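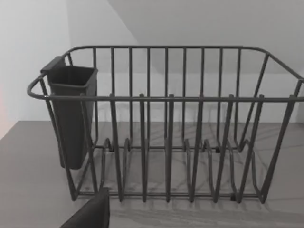

Studentische Projekte | Arbeit und Technik

Automatisierung in der Spülküche: Veränderungen von Tätigkeiten, Belastungen und Zuständigkeiten am Beispiel des Hauses Pindenwood

Projektbericht im Masterstudiengang Arbeitsgestaltung
Lesezeit: 11 Minuten

1 Ausgangslage und Fragestellung

Der vorliegende Bericht fasst die Ergebnisse des Studienprojekts Frade zusammen. Gegenstand ist die geplante Teilautomatisierung der Spülküche im Tagungshaus Pindenwood, das von der Wistico Betriebsgastronomie bewirtschaftet wird. Im Haus sind 46 Personen beschäftigt. An Veranstaltungstagen fallen in der Spülküche bis zu 600 Gedecke an.

Die Bandspülmaschine für das Standardgeschirr bleibt von dem Vorhaben unberührt. Betroffen ist der Nebenplatz, an dem Teile von Hand gespült und anschließend in Abtropfgestelle einsortiert werden: beschichtete Schalen, Kannendeckel, Holzgriffbesteck aus dem Buffetbereich sowie einzelne Teller, die wegen ihres Dekors nicht in die Maschine gegeben werden. Für das Einsortieren und spätere Ausräumen soll ein stationärer Greifarm erprobt werden, dessen Steuerung in der Simulationsumgebung Usska vorbereitet wird.

Die Projektgruppe hat untersucht, welche Teiltätigkeiten sich durch den Einsatz verändern, welche neu entstehen und wie die Beschäftigten die Veränderung bewerten. Eine Wirtschaftlichkeitsrechnung war nicht Teil des Auftrags.

2 Vorgehen

Zunächst wurden die Arbeitsabläufe am Nebenplatz in drei Schichten teilnehmend beobachtet. Die Beobachtungen erfolgten im März, jeweils während des Mittagsgeschäfts und bis zum Abschluss der Reinigung. Darauf folgten leitfadengestützte Gespräche von je 30 Minuten mit neun Beschäftigten aus Spülküche, Service und Küchenleitung. Zwei Gespräche wurden auf Wunsch der Beteiligten ohne Aufzeichnung geführt und anhand von Gedächtnisprotokollen ausgewertet.

Parallel dazu erhielt die Gruppe Einblick in die Simulationsarbeit mit Usska. Eine der verwendeten Szenen besteht aus einem dunkelgrauen Abtropfgestell aus Draht auf einer grauen Arbeitsfläche, in dessen linkes Ende ein Besteckbehälter eingehängt ist. Gestell und Behälter sind dabei leer. Diese Szene wurde in den Gesprächen als Anschauungsmaterial eingesetzt, weil die meisten Befragten bis dahin keine Vorstellung davon hatten, in welcher Form ein solcher Ablauf vorbereitet wird.

Die Auswertung erfolgte inhaltsanalytisch. Das Kategoriensystem wurde am Material entwickelt und in der Gruppe abgestimmt.

3 Der Arbeitsplatz vor der Umstellung

3.1 Ablauf

Eine Person übernimmt das angelieferte Geschirr, trennt die nicht maschinengeeigneten Teile ab, spült sie im Becken und setzt sie in das Gestell. Flache Teile werden in die Tellerschlitze gestellt, Besteck kommt in den seitlichen Behälter. Ist das Gestell belegt, wird es auf die Ablage gegenüber getragen und durch ein freies ersetzt. Das Ausräumen übernimmt in der Regel der Service, in ruhigen Phasen auch die Spülküche selbst.

Der Nebenplatz wird in der Dienstplanung nicht gesondert ausgewiesen. Er wird mitbesetzt, sobald an der Bandmaschine Kapazität frei ist. An Tagen mit Abendveranstaltung führt dies zu Rückständen, die nach Auskunft der Befragten am Schichtende abgearbeitet werden und die Schicht um 40 Minuten verlängern können.

3.2 Belastungen

Genannt wurden vor allem das Heben der belegten Gestelle in gedrehter Körperhaltung, feuchte Hände über lange Zeiträume und der Geräuschpegel. Weniger einheitlich fiel die Bewertung des Einsortierens aus. Mehrere Befragte bezeichneten es als den ruhigsten Teil der Schicht. Eine langjährige Mitarbeiterin beschrieb den Nebenplatz als die einzige Stelle, an der man »einmal fünf Minuten für sich« habe. In der ursprünglichen Projektskizze von Wistico war das Einsortieren dagegen als monotone und daher vorrangig zu ersetzende Tätigkeit geführt.

3.3 Erfahrungswissen

In der Beobachtung zeigte sich, dass beim Einsortieren laufend kleine Entscheidungen getroffen werden. Tiefe Schalen werden schräg über zwei Schlitze gestellt, damit sich im Fuß kein Wasser sammelt. Besteck mit empfindlichen Griffen wird mit dem Griff nach oben in den Behälter gegeben. Angeschlagene Teile werden aussortiert und nicht zurück in den Umlauf gebracht. Keine dieser Regeln ist schriftlich festgehalten. Neue Beschäftigte lernen sie im Mitlaufen.

4 Die vorgesehene Automatisierung

Der Greifarm soll gespülte Teile von einer Übergabefläche aufnehmen, in das Gestell setzen und nach der Abtropfzeit wieder entnehmen. Spülen, Vorsortieren und Endkontrolle verbleiben bei den Beschäftigten.

Das Drahtgestell stellt in diesem Zusammenhang eine anspruchsvolle Umgebung dar. Die Rückwand ist höher als die Vorderseite, die Schlitze sind schmal, und die Streben liegen so dicht beieinander, dass ein Greiffinger nur in bestimmten Winkeln an ein Teil herankommt. In der Simulation wirft der Draht zudem ein Netz weicher Schatten auf die Arbeitsfläche. Für die bildgestützte Erkennung ist dies nach Angaben der technischen Betreuung von Bedeutung, da Schatten und Streben unterscheidbar bleiben müssen. Ähnliches gilt für den Besteckbehälter, der sich farblich kaum vom Gestell abhebt.

Aus diesen Bedingungen ergeben sich Anforderungen an den Arbeitsplatz, die in den Gesprächen teils kritisch aufgenommen wurden:

- Das Gestell muss an einer festen Position stehen und darf während des Betriebs nicht verschoben werden.
- Der Besteckbehälter ist stets an derselben Seite einzuhängen.
- Auf der Übergabefläche dürfen Teile nicht gestapelt werden.
- Die Arbeitsfläche um das Gestell ist von Tüchern und Kleinteilen freizuhalten.

Die letzte Anforderung betrifft eine eingeübte Gewohnheit. Während der Beobachtungen diente die Fläche neben dem Gestell regelmäßig als Zwischenablage, auch für Gegenstände, die mit dem Spülen nichts zu tun hatten.

5 Ergebnisse

5.1 Verschiebung von Tätigkeiten

Das Einsortieren und Ausräumen entfällt für die Spülküche in weiten Teilen. An seine Stelle treten das geordnete Auflegen auf der Übergabefläche, die Überwachung des Ablaufs und das Beheben von Störungen. Das Umsetzen belegter Gestelle wird seltener, fällt jedoch nicht vollständig weg, weil Teile außerhalb des freigegebenen Sortiments weiterhin von Hand bearbeitet werden.

Die Befragten erwarten von der Umstellung eine körperliche Entlastung. Zugleich rechnen sie damit, häufiger unterbrochen zu werden. Wer an der Bandmaschine arbeitet und auf ein Signal des Nebenplatzes reagieren muss, verliert dort den Takt. Dieser Punkt wurde von allen Beschäftigten der Spülküche angesprochen, von der Küchenleitung hingegen nicht.

5.2 Zuständigkeit bei Störungen

Ungeklärt ist, wer eine Störung beheben darf. Nach dem Entwurf der Betriebsanweisung sind hierfür unterwiesene Personen vorgesehen, ohne dass deren Anwesenheit in jeder Schicht sichergestellt wäre. In der Spätschicht ist die Spülküche zeitweise mit einer einzigen Person besetzt. Die Gruppe sieht hier den dringendsten Regelungsbedarf.

5.3 Qualifikation und Anerkennung

Das unter 3.3 beschriebene Erfahrungswissen wird für die Einrichtung des Systems benötigt. Bislang war die Spülküche an den Arbeiten mit Usska nicht beteiligt. Als die Szene mit dem leeren Gestell in den Gesprächen gezeigt wurde, kamen aus der Spülküche binnen weniger Minuten verwertbare Hinweise, unter anderem zur Reihenfolge der Belegung und zum Gewicht eines vollen Besteckbehälters, der bei einseitigem Zug aus der Halterung rutschen kann. Die Hinweise wurden mit Zustimmung der Befragten weitergegeben.

Mehrere Beschäftigte äußerten die Sorge, dass ihr Wissen in das System übergeht und ihre Stelle danach geringer bewertet wird. Eine Zusage zur Eingruppierung lag zum Zeitpunkt der Erhebung nicht vor. Wistico hat erklärt, dass mit der Erprobung kein Stellenabbau verbunden sei.

6 Empfehlungen

Die Projektgruppe empfiehlt, vor Beginn der Erprobung mindestens zwei Beschäftigte der Spülküche fest in die Einrichtung einzubinden und die hierfür aufgewendete Zeit als Arbeitszeit im Dienstplan auszuweisen. Der Nebenplatz sollte während der Erprobung als eigener Arbeitsplatz geführt werden. Für die Spätschicht ist ein Verfahren festzulegen, nach dem der Greifarm abgeschaltet und ohne Nachteile für die diensthabende Person von Hand weitergearbeitet werden kann.

Ferner wird angeregt, die bislang mündlich weitergegebenen Regeln zum Einsortieren gemeinsam mit den Beschäftigten zu verschriftlichen. Ob der Wegfall einer als ruhig erlebten Tätigkeit durch veränderte Pausenregelungen ausgeglichen werden kann, sollte nach den ersten Betriebswochen erneut erhoben werden.

7 Grenzen der Untersuchung

Die Ergebnisse beruhen auf Beobachtungen vor der Umstellung und auf Erwartungen der Befragten. Aussagen über den laufenden Betrieb sind auf dieser Grundlage nicht möglich. Aushilfskräfte konnten nicht befragt werden, obwohl sie bei Großveranstaltungen einen erheblichen Teil der Arbeit am Nebenplatz leisten. Der Gesprächsleitfaden und das Kategoriensystem sind im Anhang der Langfassung enthalten, die über das Sekretariat des Studiengangs eingesehen werden kann.

Weitere Projektberichte
Schichtübergabe in der stationären Pflege: Papier und Tablet im Vergleich
Selbstbedienungskassen und die Rolle der Aufsicht
Fahrerlose Transportwagen im Wäschelager
Lärmminderung in Großküchen

Kontakt | Impressum | © Studiengang Arbeitsgestaltung | Nach oben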